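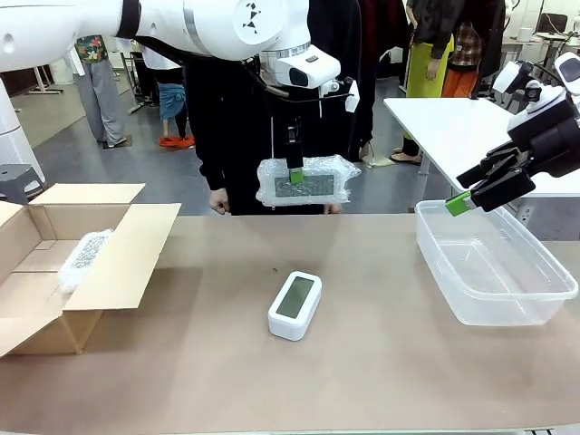 *A bubble-wrapped device over the far side of the table, clear storage container to the right.*

# Seltumlow: Stories from a Flooded Valley

Paperback, 400 pages. Published by Distbridge in the Postero series of linked short fiction.

Seltumlow is a village in a northern valley that has been promised to the water board. The stories cover the last year before the dam is closed. A schoolteacher goes on marking the register for a class of two. A widow refuses to have her husband's grave moved and takes to sleeping in the chapel. Two brothers who haven't spoken since their father's funeral are hired to take the roof off the house they grew up in.

There are 23 stories, all by different writers. Each was given the same map of the village and the same list of households, so people who matter in one story pass by in the background of another. The stories can be read in any order -- the last one is best kept for last.

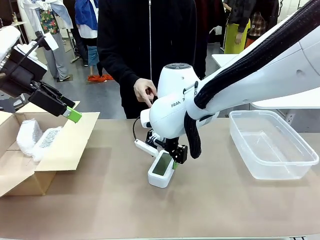 *Two bubble-wrapped packages in an open cardboard box.*

## Details

- Format: paperback with flaps, sewn binding
- Cover: uncoated card, two colours
- Printed and bound by Dönmez
- Map of the village inside the front flap
- Reading group notes at the back

The hardback is out of print and won't be reissued. The text of the paperback is the same apart from small corrections to the map, where the mill had been put on the wrong bank.

## Reading groups

Groups ordering ten or more copies get 30 per cent off. The notes have questions on eight of the stories and a short piece on how the map was drawn up.

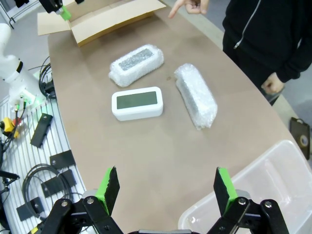
A large print edition is due in April. It will come in two volumes, with the map folded into the first, and can be ordered now through any bookshop or library supplier. An extract -- the whole of the opening story -- is free to download from the Postero series page.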